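tinkerbell_pumstead
so can they do the washing up yet or not? been reading the Flomevent stuff all month and still can't tell. Plates yes, it seems. Anything with a handle or a lip, no idea

grout23
depends what you call washing up. one plate in and out of a rack isn't my kitchen after a roast

Jiscombe_Dave
Two from the sink, plate and a cup.

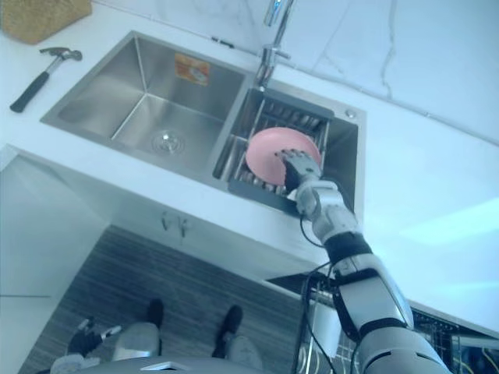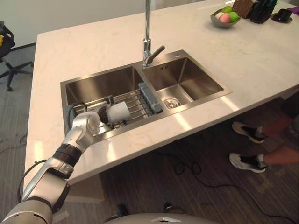
I'd give it 2 years for racking. Scrubbing is another matter – burnt-on rice will beat it for ages yet

grout23
2 years, you said that in the hoover thread. My lad does a rack in over 30 seconds and he's sulking the whole time. what's the cost per plate??

tinkerbell_pumstead
don't care about speed tbh, it can take all night if it doesnt chip anything

Işık
Disagree, speed matters on a shop floor. At home fine, leave it to it. Wet glasses are what I'd want to see, teh thin ones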